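Household Textile Handling Project: Final Report
Finbridge Technical Institute, Robotics Practicum
Reading time: 3 min

1. Purpose

The practicum asks each student team to collect a body of manipulation data and train a simple policy on it. Our team chose clothing. Earlier teams worked with blocks and cups, and the Levchenko Laboratory, which hosts the practicum, had little material on soft objects. We proposed to record the folding and straightening of garments in ordinary bedrooms, using hand-held grippers, and to test the resulting policy on the laboratory's bench arm.

2. Method

Recording took place in March in homes that had agreed to take part. A target of 900 usable demonstrations was set at the start. Each demonstration began with one garment laid on a bed and ended when the operator released it. Operators were asked to keep the existing bedding in place and to leave curtains as they found them, so that the recordings would cover a range of patterns and daylight.

The garment set contained 36 items, of which 13 were knitted. Knitwear was treated as a separate category. A knit stretches when it is pulled, and an operator who grips too far from the hem tends to lengthen the garment before it leaves the bed. After the first sessions the written instructions were changed: sweaters were to be taken by the ribbed hem, with the jaws closed on a single fold.

Files were checked in Sesetti, the labeling tool written by last year's team. Two members reviewed every demonstration. Those with a dropped garment were kept but marked, and those with missing tracking were removed.

3. Results

The final set holds 961 demonstrations, which exceeds the target. Woven shirts and towels gave the most consistent recordings. Knitwear took longer per attempt and accounted for most of the marked files.

The policy trained on the full set, named Lirell, completed single folds on towels without difficulty. On sweaters it usually found the hem but often closed the jaws too early – a fault we trace to the uneven timing of our own operators. Striped and cabled knits were harder for it than plain ones. Strongly patterned bedsheets also lowered its accuracy in locating the edge of a garment, and we did not have time to test whether more recordings on such sheets would correct this.

4. Remaining Work

The sleeves need a separate procedure. Our instructions covered the body of the garment in detail and said almost nothing about where a sleeve should lie before the first grip, so each operator settled the matter alone. The next team should fix a starting position for sleeves before recording begins, and should log the size of the fold held between the pads. The marked files remain in Sesetti under the knitwear heading and may be used without further review.
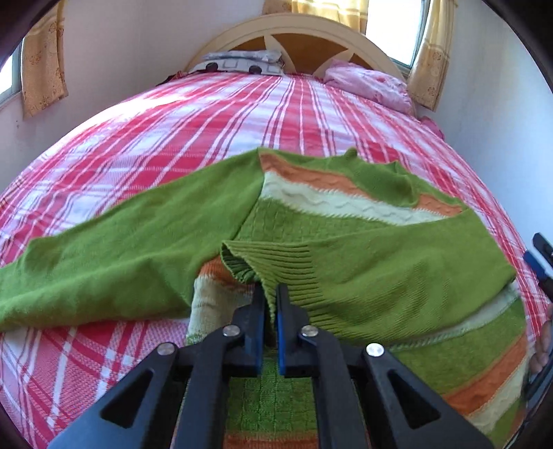
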